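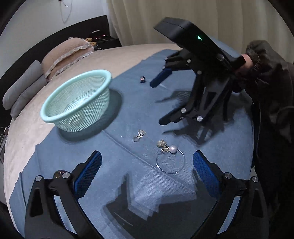
How many hand grippers do we order? Start with 2 per kit. Single-gripper kits look cheaper on the quote but half the tidy-up tasks want both hands, so you end up paying shipping twice. Spare finger pads go on the same order — the blue mesh ones are the part to budget for. Also small objects. A marble, a pearl, a key ring with a charm, a thin bangle, one basket to put it all in. Costs next to nothing, gets forgotten every time.

What does a kit cost?
Budget line for this year is $1253 per kit, pads included. Cloths, baskets and small stuff are NOT in that. Put them under consumables.

Can I buy from someone other than Chowdary?
Yes, if Usex has stock. Same mounting on the pads, we checked. Do not mix the two in one kit though, returns are a pain.

How long is delivery?
11 working days last time. Plan for more in October, everybody orders then.

Do we need to book a room or build a bench?
No. A bed with a plain cloth over it is fine for small objects, so is a table. Don't budget for furniture before you've tried what's already in the house.

What color cloth?
Plain, one color. Buy two so one can be in the wash. Patterned ones got sent back to us, so no more of those on expenses please.

How many spare pads?
7 sets per site. Sounds like a lot. It isn't.

Is the Zedance software license a seperate line?
Yes. Per site, yearly. Ovulen projects already have one — don't buy a second, ask first.

Can we rent instead?
For under a month, maybe. After that buying wins. No rental on the finger pads, they're yours once opened.

Who signs off?
Narayanan Rodrigues, for anything over one kit. Send the quote as a PDF, not a screenshot. One kit or less, your site lead can approve it.

What if something arrives broken?
Photo of the box, photo of the part, send both the same day. Keep teh packaging.

Prices last checked August 2020.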